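Udbridge shop adopts house rules for hand-held gripper work

The automation workshop at Lundow, in the old seed warehouse on the Udbridge side of the canal, has put its house rules for hand-held gripper sessions in writing at last, and anybody who has spent an afternoon there will be glad to hear it. Until this month the rules lived on sticky notes, in a long email thread, and in the heads of whoever had been there longest, and new people picked them up the way you pick up the rules of a card game at somebody else's kitchen table (that is, mostly by breaking them).

The new document is called the Voritz sheet, after the project that paid for the time to write it, and it runs to 12 pages, which is longer than anyone had hoped for and a good deal shorter than the first draft. It covers the work in which a person holds the gripper in their own hand and goes through a household task with it, opening a drawer, say, or moving a cup, so that the recordings can later be used to teach a robot arm the same thing. It doesn't cover the arms themselves. Those have their own safety rules, and the shop was quite firm that the two should stay in separate binders.

Much of the sheet is plain good housekeeping, and all the better for it. Pads are to be looked over before every session and again after each block of 300 recordings, and a pad that is coming away is to be replaced before anyone carries on. Screws on the finger linkages get a check at the same time. Sessions stop after two hours, with a proper break away from the table, a rule that came out of a run of sore wrists last winter and which drew no argument at all when it was read out.

The longest section, and the one that took the most back and forth, deals with clear and tinted plastics. Acrylic drawers are a favorite task at Lundow, as they are just fiddly enough to be interesting, but they shine and they reflect, and they scratch if you so much as look at them sideways. The sheet asks operators to come in slowly, to keep the fingers square to the panel, and never to squeeze a thin wall harder than the task needs. Cracked organizers are to be taken off the table at once and not taped up for one more go, tempting as that may be late on a Sunday.

There is a page on people, too, and it's a nice one. Everyone who may be seen or heard in a recording has to be told before the session starts, and may ask for a take to be deleted without giving a reason. Screens within view should show nothing private. Failed attempts are kept and labeled as failed, so that whoever uses the recordings afterward gets the misses along with the hits. The shop has 1005 older recordings that were never labeled this way, and going back through them is expected to fill most of the fall.

Copies are on the shelf by the door, and the shop is happy to send one to any school or small firm that would like to borrow from it. Comments are welcome through August, after which the sheet will be tidied up and looked at again once a year.

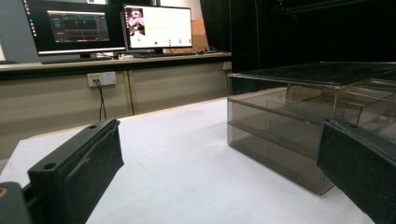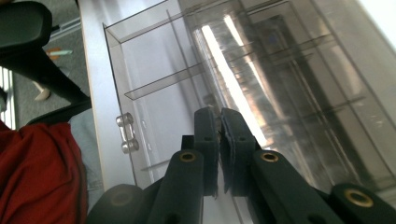

Gripper work with acrylic organizers at white-topped tables.

Ní Mhurchú, who had read the draft twice through, wrote in to say that the drawer section was the best part and the pad section the weakest. Looking a pad over is fine, the letter went on, but "two people will look at the same worn edge and one will say it's good for another week," and the sheet would do well to include a few drawings of what counts as too worn. The letter also asked for a line on dust, as a clear lid that gets wiped down in the morning and left alone all afternoon won't look the same in the last recording as it did in the first, and suggested that the time of each cleaning simply be written in the session log.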